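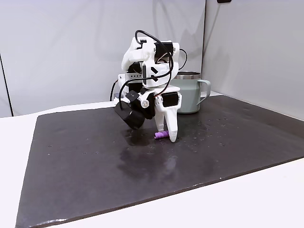
Radwa Chraibi wants to know why the hardness number on the Middale supply changes between the town report and her own drop kit. Fair question, and the answer takes a few posts.

1/ The town report gives hardness in milligrams per liter as calcium carbonate. Most drop kits sold for home use read in German degrees or grains per gallon. One German degree is 17.8 mg/L. One grain is 17.1. People mix these two up constantly and end up a few percent off.

2/ A few percent is not what Radwa has, though. Her kit says 369 mg/L and the report says a good deal less. The report is an average over the whole year and over both wells. Her street is fed by the Brirkent well for most of the summer, and that one is the harder of the two.

3/ Check which well you are on before you set a softener. The town will tell you by phone. Ask for the zone, then ask for the June figure for that zone. Do not accept the annual one.

4/ Second source of error: the sample. Run the cold tap for 2 minutes. Take it from a tap upstream of the softener, usually the outside one. Rinse the vial three times with the same water, fill to the line, read the line at eye level.

5/ Third: the reagent. It ages. Mine was 17 months past the date on the bottle and read high by one drop in nine. I only caught it by running a fresh bottle next to it.

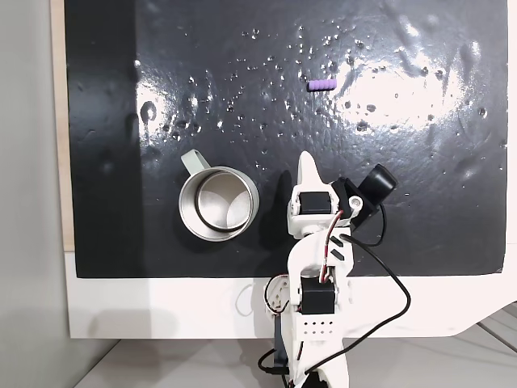 6/ Drop size matters as well. Hold the bottle straight up and down. Tilted, it gives smaller drops, you count more of them, and the result comes out high. Swirl after every drop and stop at the first full blue. Purple is not the endpoint.

7/ If your kit allows a double volume, use it. Twice the water, twice the drops, halve the result. The step size is cut in half and it costs you a little more reagent.

8/ Now the softener. Capacity in grains divided by hardness in grains gives gallons between regenerations. My De Haan unit works out to some 1737 gallons at the hardness I measure. Set it below that. I leave a reserve of one day's use.

9/ Wael Bouazza asked earlier about dissolved iron. Add 4 grains per gallon to the hardness setting for each mg/L of iron. Old rule, still in most manuals, good enough at low iron. Above 2 mg/L I would put a separate filter ahead of the softener.

10/ Test strips: fine for telling hard from soft. I would not program a valve from one.

11/ Retest when the zone switches over, usually in the fall. I write the reading and the meter value on tape on the side of the brine tank.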